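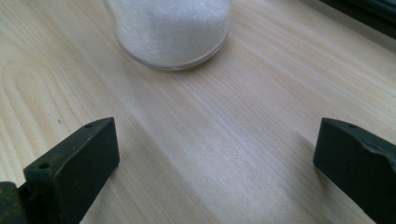 Guides > Tables > Sodel > Part 3: The top, first week and after

Updated in December | 107 comments | 160 shares

Part 3: Getting the top ready for kitchen use

By now your Sodel should be standing on its own legs and not rocking (if it's rocking, go back to Part 2, step 9, and be patient with the leveling feet). This part covers the top only. I've set up three of these tables, two at home and one in the shop kitchen at Trudcombe, and I wrote this section over again after the third one because my old instructions were too fussy and people kept writing in to ask if they could skip things. You can skip some things. I've marked which.

Everything here is for the pale top with the satin finish. If you ordered the dark one, you want the separate sheet that came in the flat envelope with the hardware.

3.1 Before you put anything on it

What you need:
two soft cotton cloths, no colored dye
a bowl that holds more than 200 ml
plain dish soap
the small bottle of Poltuno care oil from the box
felt dots (the sheet has plenty, you won't use them all)

1. Wipe the whole top with a dry cloth, going with the grain. There's usually a bit of packing dust even when it looks clean.

2. Mix 200 ml of lukewarm water with a drop of dish soap. One drop! I used a good squirt the first time and spent the evening wiping off streaks.

3. Wring the cloth out until it won't drip, then wipe again with the grain, from one short end to the other. Don't scrub in circles.

4. Dry it right away with the second cloth.

5. Leave it alone overnight. You can skip this if you're not going to oil, but if you are, please don't.

Note: You'll see the grain much better once the dust is off. On most of these tops it runs long and straight, and then somewhere you get a patch of stretched ovals, one inside the other. That's where the board was cut through the curve of the growth rings. It's my favorite part of the table and I turn it toward the side where people sit. You may also find a few tiny dark specks. They're part of the board as far as I'm concerned, and you shouldn't try to sand or scrape them out. A reader tried it with a kitchen scourer and ended up with a dull spot the size of a saucer, which bothered her a lot more than the specks ever did.

3.2 Oiling (optional for the first month)

The top comes finished, so this is a top-up. I do it because I cook a lot and I spill a lot. If your table is going to be a desk, jump to 3.3.

1. Shake the Poltuno bottle and put a small puddle, coin sized, on a folded cloth. Never pour it straight on the wood.

2. Start on a corner at the back, somewhere you don't look at much, and see if you like the color. Pale wood warms up a little with oil. Mine went a touch more yellow and then settled.

3. If you're happy, carry on with the grain in long passes, overlapping a bit. Thin is better. If you can see it shining wet, you've got too much on.

4. Wait 20 minutes, then buff with the clean cloth until your hand slides easily.

5. Keep the table empty until the next morning — I know, it's hard, it's the only flat surface in my kitchen too.

CAUTION: Oily cloths can heat up by themselves and catch fire. Spread them flat outdoors until they're fully dry, away from anything that burns, or soak them in water and put them in a metal tin with a lid. Don't wad them up and drop them in the trash.

3.3 What lives on the table

This is where most of the questions come in. Everyone wants to know what they can leave standing out, so I'll go through the things I get asked about most.

Glass jars. Fine, and I'd pick glass over almost anything else for salt and sugar. A heavy bottom stays put when you reach in with a spoon, and you can see when it's time to refill. Mine are the plain Hofstetter ones with the thick base, and I keep them toward the back so the front is free for chopping and rolling.

1. Wipe the underside of the jar every time you fill it. One grain caught under glass will scratch a satin finish as soon as somebody slides the jar across, and you only see the scratch later, in low light, when it's far too late to be careful.

2. Lift, don't slide. I'd put this on a sign if I thought anyone in my house would read it.

3. Fill over the sink or over a tray. My big salt jar takes 453 grams with a finger of room at the top, so I can tip in a measured bag in one go, and I still get grains everywhere.

4. If some does land on the wood, brush it off with a dry brush or a soft dry cloth first. A damp cloth only turns it into paste and pushes it along the grain.

5. Once the dry grains are gone, go over the spot with the wrung-out cloth and dry it.

Note: Label your jars. Salt and sugar look the same through glass, and I've made a salted custard that we still talk about. A strip of masking tape on the lid works, though a label on the side is better if your family swaps lids.

Salt pigs and anything unglazed underneath. Use a felt dot, or three, or a small saucer. Unglazed clay is basically sandpaper, and it also holds moisture. Salt left sitting in a damp spot can leave a cloudy mark.

Oil bottles. They dribble. Every single one. Give them a dish.

Hot pans. No. Use a trivet, and a proper one, not a folded dish towel. I've lifted a folded dish towel and found a white ring underneath, and the ring took me most of a winter to get rid of.

Potted herbs. Saucer with a glaze, felt dots under the saucer, and move it every few days so the wood underneath gets the same light as the rest. The same goes for jars, by the way! Pale wood changes color in the sun, slowly, and if a jar stands in one place all summer you may find a lighter circle where it stood. Shift things around by a hand's width now and then and you'll never see it.

3.4 Everyday cleaning

1. Crumbs and grains off first, dry.

2. Damp cloth, with the grain.

3. Dry cloth.

That's all I do. I don't use spray cleaner, vinegar, or those melamine sponges on it. The sponges feel soft, but they work by sanding, and they'll leave you with a matte patch in the middle of a satin top.

Sticky sugar: Lay a warm, damp cloth over the spot for a minute or so, lift it, wipe, repeat. Don't pick at it with a knife. I've tried a wooden spoon handle and that was fine, used gently.

Turmeric, beet, red wine: Get to it quickly with soapy water. If there's still a stain the next day, leave it by a bright window for a week before you do anything drastic. Turmeric in particular fades nicely in daylight.

3.5 If something's gone wrong already

White ring: Usually moisture in the finish. Leave it for two days first, as many of them go away without help. If it hasn't gone, rub a little Poltuno oil along the grain, wait, buff.

Fine scratch you can see but not feel: Same thing, oil and buff.

Scratch you can feel with a fingernail: Write to the shop before you start sanding. Include a photo taken in daylight from a low angle, with the window behind the table, since scratches vanish if you shoot straight down.

Top feels rough after the first wipe: That's the grain lifting a bit. It normally calms down once it's dry. If it's still rough after a couple of days, rub it very lightly with a piece of brown paper bag, with the grain. Sounds silly, works well.

Sticky all over: Too much oil. Put a few drops of fresh oil on a cloth, rub it in to loosen the old layer, and buff hard straight away. You'll need more cloths than you think, and the caution in 3.2 applies to every one of them.

Next: Part 4, Fitting the drawer

107 comments | Share (160)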